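How to Plan a Small Fashion Show Without Losing Your Shirt

Most advice on putting on a fashion show is written by people who want to sell you something: a lighting package, a "show concept," a celebrity guest. I have done two shows in rented halls and watched plenty of others from a folding chair, and I don't believe half of what gets said about them. What follows is the order I'd do things in today.

Start with the clothes

If the clothes aren't finished, you don't have a show, whatever the designer tells you. Ask to see every look on a hanger before you put down a deposit on the hall. Sketches don't count. Neither does "it's at the seamstress."

Then cut. For a first show, 40 looks is plenty, and I'd argue it's too many. People start checking their phones well before the end, and the strongest pieces usually get lost in the middle. Ask the designer which looks she would drop if a model got sick, and think hard about dropping those anyway.

Pick a hall for its back room

Venue managers will show you the big room with the lights on. Ask for the dressing area. At Murnia I was told there was "ample backstage space," and what I got was a hallway with a mop sink in it. We hung bedsheets from the pipes. You need room for a full rack per model, one long mirror, a place to steam, and a way out to the runway that doesn't cross the path to the restrooms.

Walk that route yourself, at a normal pace, with a friend timing you. If it takes most of a minute to get from the rack to the curtain, your quick changes won't work.

Check the floor too. Shiny floors look great in brochures and are awful in new heels. Scuff the soles with sandpaper the night before.

Be careful with raised runways

Rental firms love raised runways because they cost a lot and need a crew. Kondden quoted me $781 for one, delivery extra, skirting extra, steps extra. I passed and taped a lane down the middle of the room with chairs on both sides. The front row was close enough to see the stitching, which the designer liked more than I expected.

A raised runway makes sense if you have more than three rows on each side. With fewer rows, spend the money on light.

Light from the front

Colored lights ruin clothes. A navy dress under a purple wash is a black dress, and the photos will be useless for selling anything. Put plain white light at the far end of the lane, pointed back toward the curtain and set high enough that models aren't squinting. Then have somebody walk it in a white shirt while you stand where the photographer will be. If you can't see the buttons, move the lights.

Fog machines: no.

Music and the so-called host

Make one long track, with no gaps, and have it run five minutes longer than you think the show will. Put it on two devices. Venue sound systems have a way of working fine at 4 p.m. and dying at 8.

I'm not sold on live singers as openers. They can be very good, but they need a sound check, a monitor and a place to change, and you've already run out of all three. If the sponsor insists, two songs, and put it in writing.

A host should say the designer's name, the name of the collection and good night. Every host I've met thinks the crowd came for the jokes.

Write the running order on paper

Lots of planning apps promise to do this. I tried Zistik for one show and spent an evening dragging little boxes around, and by rehearsal half the models couldn't open the link. We went back to paper taped to the wall. For each look, write:

Look number
Model
Full outfit, down to the jewelry
Shoes, with size
Who is helping with the change

Leave at least five looks between one model's exits. Four can be done, but somebody will come out with a zipper down.

Rehearse in the shoes

A rehearsal in sneakers tells you about timing and that's all. Do one full run in the real shoes, and if you can manage only one thing in the real clothes, make it anything with a train. Skip the long speech about attitude. Tell the models where to turn, how long to stand there and which side to pass on.

Seats and the guest list

Free guests don't show up the way paying ones do. If you need 50 people in chairs, don't set out 80 and hope. Set fewer, keep a stack by the wall and add a row if you have to. A full small room photographs far better than a big one with holes in it.

As for "influencers," ask what they will post and when before handing over a front-row seat. Pichon, the boutique that backed my second show, gave away nearly a whole row that way and got one blurry story out of it.

After the show

Count the garments before anyone leaves. Check them against the paper on the wall, look by look, and return borrowed pieces the next morning. Have an order sheet by the door too, with prices. Applause is nice, but it won't pay for the hall.

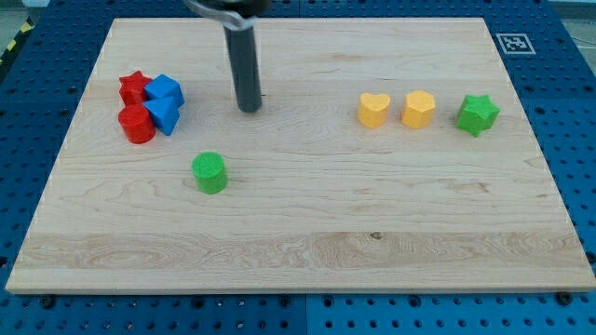
Reply from a reader: I'd push back on the five-look gap. We did our school show in May with three looks between exits and had no trouble, but everything was pull-on knits and each girl had her own helper. With buttons or lace-up boots I'd want six. Agree completely about the purple lights.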